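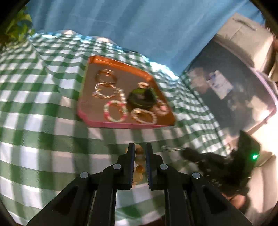 Hilo largo, avisados estáis. Llevo desde julio queriendo contaros en qué andamos con las nanopartículas de plata y por fin tengo un rato y un té bien caliente.

Para quien llegue nuevo: en el laboratorio de Stindton intentamos crecer nanoprismas triangulares que salgan todos del mismo tamaño. Suena modesto, ya lo sé, pero llevo media tesis metida ahí (y lo que me queda).

El tamaño importa muchísimo porque de él depende el color. La misma plata, en la misma agua, puede verse amarilla, roja o de un azul precioso según lo largo que sea el lado del triángulo. A mí me sigue pareciendo magia y eso que he leído la teoría varias veces.

Nosotros queremos prismas de 70 nanómetros de lado. Lo que solíamos obtener era una mezcla de triángulos, discos, bolitas y cosas sin nombre que en el microscopio parecían migas de pan.
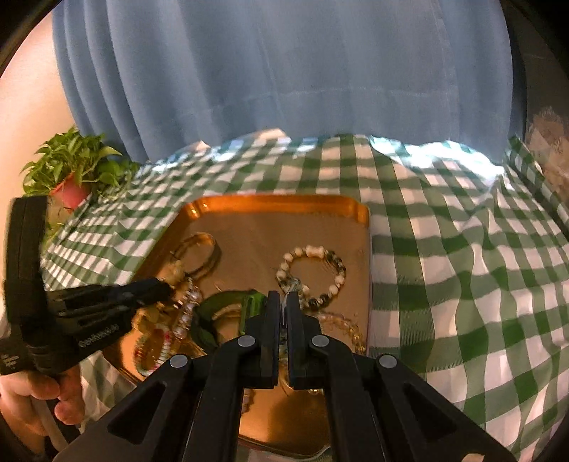

Lo que nos cambió la vida fue añadir la plata mucho más despacio, con la bomba de jeringa, y dejar las semillas reposar 5 horas antes de usarlas. La idea salió de una charla en Pradaton, en la pausa del café, que es donde se aprende todo, ya me perdonaréis los ponentes.

Pues bien: 311 partículas medidas a mano en la última tanda, una por una, con el programa Grendia y una paciencia que no sabía que tenía. La distribución sale estrecha de verdad, con un solo pico. Casi lloro encima del teclado.

Ojo, que lo hemos repetido solo tres veces y siempre con el mismo bote de citrato. Hasta que no lo probemos con otro lote no me fío del todo, que ya me he llevado disgustos.

Ahora toca mandar muestras a los compañeros de Poirier, que tienen mejor microscopio que nosotros y además contestan los correos, cosa que agradezco en el alma.

Si alguien trabaja con prismas y ha notado que se le redondean las puntas con los días, que me escriba, por favor. Los nuestros aguantan bien en la nevera y a oscuras, pero fuera se van poniendo tristones y cambian de color.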